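Most arm budgets I review put nearly all the money into the arm. Fingertips, cloth, lamps and plastic fruit go under "misc." At Ridora we planned for 3 sets of fingertips a year and used 6. Picking fruit off a plate is light work, and the tips still wear.
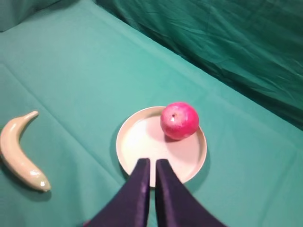
Firouzeh Zamani objects that spares are cheap, and that a line for them only invites the finance office to cut it. She would buy the Promau service plan and stop counting.

I priced that plan. It covers motors and cabling and leaves out anything that touches the load. Over 5 years the parts it excludes came to roughly the cost of a second gripper.
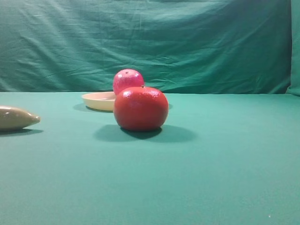
Props belong in the same line. Buy them in one order, from one batch, and store the extras. A replacement bought a year later will differ in size or finish, and the earlier trials stop being comparable. Set the line first, then ask Ahonen for the arm quote.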